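Section 4: Clearing and Setting Up Your Folding Table

Welcome back! If you have followed sections 1 through 3, your Pellegrini tables are out of their cartons, the legs are locked, and you have probably had a cup of coffee. Now comes the part most families like best, which is turning a heap of clean clothes into something you can put away. Please don't feel you have to do it all in one sitting. Kwaku Ansah, who wrote the first version of this guide for us, used to do his folding at nine in the evening with the radio on, and his shirts looked as good as anyone's.

4.1 Joining the two tables

1. Stand the front table where you plan to work, with enough room to take one full step back from it.

2. Bring the back table up behind it until the long edges touch. A seam will show between the two tops and this is fine, but run your palm across it to be sure neither side stands higher than the other.

3. If one top does sit higher, turn the leveling feet a little at a time (see section 3) and check again with your palm.

Note: The Brendasis edge clips, part number 1443, will hold the two tops together if your floor is slippery. They are sold separately.

Caution: Keep fingers out of the gap while pushing the tables together. It pinches harder than you would think!

4.2 Before you start folding

Take everything off the front table that isn't cloth. Cups, little toys, the mail, whatever has landed there since yesterday - it all seems to find its way under the laundry, and a plastic cup tipped over on a shirt is a nuisance when you are trying to smooth a sleeve. Small cloths can wait on the back table until the bigger pieces are done.
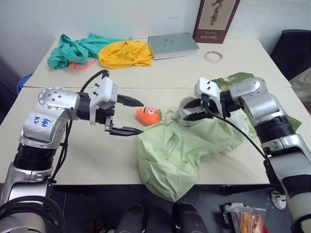
4.3 Laying out a shirt

1. Pick the shirt up by the shoulders and give it one good shake, away from the table. If you can't find the shoulders (we have all been there), find the collar or neckline first and work outward from it.

2. Lower it onto the front table with the bottom hem toward you. Large shirts like to slide forward, so draw the whole thing back until nothing hangs over the front edge. The weight of even one loose corner will slowly pull the rest of your work out of line.

3. Close any zippers and turn pulls or tags so they lie flat. They can catch in the seam between the tables.

4. Start at an outer edge and smooth toward the middle with the flat of your hand, then do the other side. Deep diagonal creases usually mean the front and back layers have twisted, and in that case it is quicker to lift the shirt and begin again from step 1 than to chase the wrinkles around.

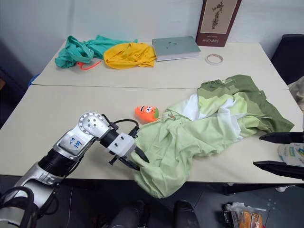 5. Fold each side in toward the center, sleeves laid straight down, and then bring the hem up to meet the collar. A second fold makes a neat drawer-sized bundle. Debora Donati in our customer care office folds hers in thirds and swears by it, and you are very welcome to do the same.

Note: Soft knits hold a fold better if they are left to rest on the back table while you work through the rest of the pile.

Caution: Do not iron directly on either tabletop. Use the Sarkance pad, model 405, and let it cool before you fold it up.

4.4 Finishing up

Once the shirts are put away, go back to the small cloths. These only need folding in half twice, and children are often happy to take them over - it is a good first job, and a crooked dishcloth never hurt anyone. Wipe both tops with a barely damp cloth and dry the seam well, as water left sitting there can creep under the edging.

To store the tables, slide the back one away first and then follow section 3 in reverse.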